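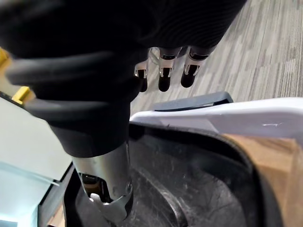 Chapter 4
Why Rivers Bend

When I was a kid I spent most of August at my aunt's place on the Sirkow River, and I was convinced the river was moving toward her barn. My aunt told me rivers don't move. Well, she was wrong! When I went back as a graduate student with a tape measure and a stack of old survey maps, the outside bank had crept 80 feet closer to the barn than the oldest map showed, and the sandbar across the water (where we used to eat our sandwiches) had grown to match.

So this chapter is about bends, or meanders if you want the proper word. You already know from Chapter 3 that water speeds up when the channel gets steeper. Now I want you to think about what happens from side to side. Water going around a curve runs fastest near the outer bank, and fast water can pick up sand and carry it off. Along the inner bank the water slows down and drops some of what it's carrying. One side gets eaten and the other side gets fed – and the bend gets bendier.

We'll keep coming back to two rivers. The Sirkow is small and muddy, and I love it more than it deserves. The Tevell is much longer, 399 miles from its springs to the coast, and it drains a wide, flat valley full of old loops that the river has left behind. My friend Xóchitl Meléndez mapped 16 of those loops on foot one summer, and she kindly let me borrow her field notebooks for the exercises. Her handwriting is terrible, so any mistakes in the copying are mine.

Before you read Section 4.1, try something. Get a baking tray, fill it with damp sand, prop up one end on a book, and scratch a gently curving channel down the middle with your finger. Pour water in at the top, slowly. Slower than that! Watch the outside of the first curve, and sketch what you see every couple of minutes. Keep the sketches, you'll want them for Problem 7.

4.1 Measuring a bend

The first thing we need is a way to say how curvy a river is. Take the distance along the channel and divide it by the straight-line distance between the same two points. The answer is called sinuosity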